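Knitwear is the boss level: folding by hand-held gripper vs teleop

41 replies · 2000 views

jinby_fan
Posted 25 Feb 2021

Right, I've finally got somewhere with clothes and I'm far too excited to keep it to myself! For anyone who missed my old thread, I'm trying to teach a two-arm setup to fold laundry, and I'm collecting the demonstrations with a pair of hand-held grippers, one in each hand. No arms in the room at all while you're recording. You pick up the grippers, do the job, put them down, do it again.

T-shirts were easy enough. Then we moved on to pink knits and everything I thought I knew went out of the window.

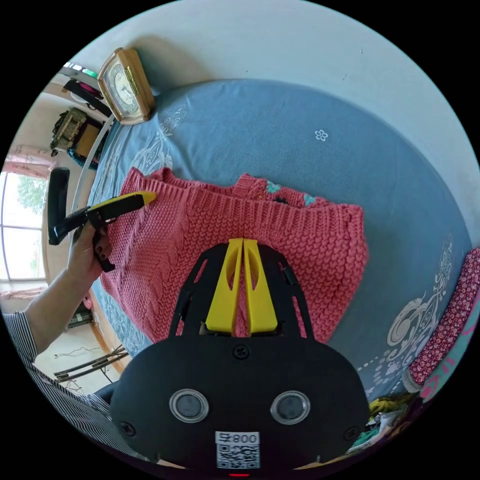 The main thing I've learnt is that you have to slow right down at the grasp. With bare fingers you feel the wool bunch up and you adjust without thinking. With two stiff fingers on a trigger you either get one layer or you get both, and you only find out when you lift. I now start each fold by closing on the edge, lifting a tiny bit, and only then moving across. Adds a few seconds per go but the trained policy copies that little test lift, and I love watching it do that!

We did 70 demos on knits and threw away 9 where a gripper went out of view or the cloth slipped. Happy to share my notes on naming and trimming.

12 likes

oddsocks
Lovely stuff, but I'd still do this by remote control. On our Vasell rig you drive the real arms, so every demo is something the robot can physically reach. With hand-held you can twist your wrist into all sorts of shapes the arm will never manage. How many of your good demos are any use once you replay them?

4 likes

jinby_fan
Fair question. Most of them, but I had to learn to keep my elbows in and stop leaning over the bed. What I get back is speed. It took me a whole afternoon to record 6 decent folds by remote control last September, and I had a headache at the end of it.

The other bit where hand-held wins for me is hanging the thing up by one edge and letting it drop straight before laying it down.

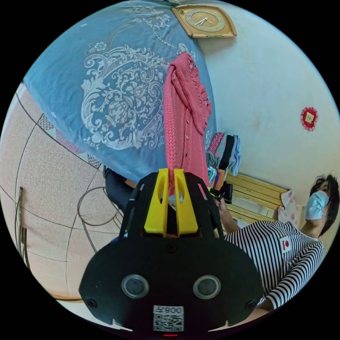 Doing that with a lag between your hand and the arm is horrible. The cloth swings, you correct, it swings back the other way. With the gripper in your fist you just wait for it to settle.

7 likes

pegbag
Can I disagree with both of you a bit? I think the layout of the bed matters more than which method you use. We used plain backgrounds for months and the policy fell apart the first time it met a busy duvet cover. Now I record on the most patterned bedding I can find, with other clothes left nearby.
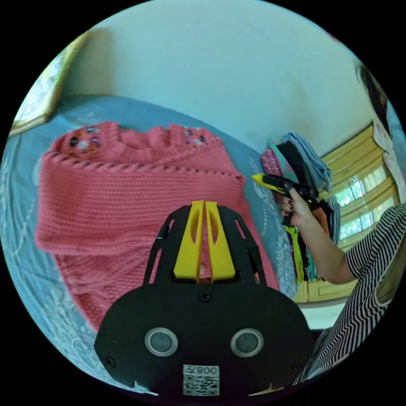 Same goes for trims and frills. Start the garment at a different angle every time, and don't smooth it out first! If you always tidy up before pressing record, the robot never sees an untidy one and hasn't a clue what to do with it.

9 likes

oddsocks
Agree on the angles. Not sure about leaving other clothes about though. We tried that with the Pluvudari scripts and it kept going for the pile.

pegbag
Did you vary where the pile was? Ours did the same until we moved it between takes.

oddsocks
...no. Will try it.

2 likes

jinby_fan
Good shout on the pile, I'll mix mine up too. One more thing on button fronts, as I had a message asking. I treat the placket as its own little task. Grip near the bottom edge, keep the jaws shut all the way through the move, and keep the other hand close by so the two grippers aren't miles apart when it's time to swap over. Long reaches gave me the jerkiest paths by far.
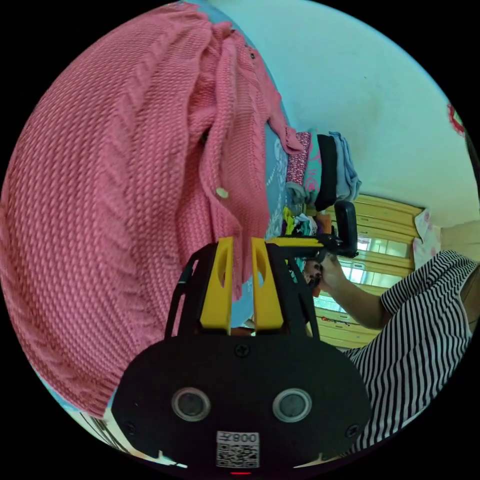 Siliņa: I'd do the swap the other way round and let the second gripper close fully before the first one even starts to open. We had about half our dropped jumpers at exactly that point, and a short pause with both hands closed sorted most of them. It does look daft when the robot copies the pause, mind you.

5 likes

jinby_fan
Oh that's brilliant, I've been opening and closing at the same time. Off to record another batch with the pause in, and I'll post the replays in this thread when they're trimmed.

3 likes · 1 share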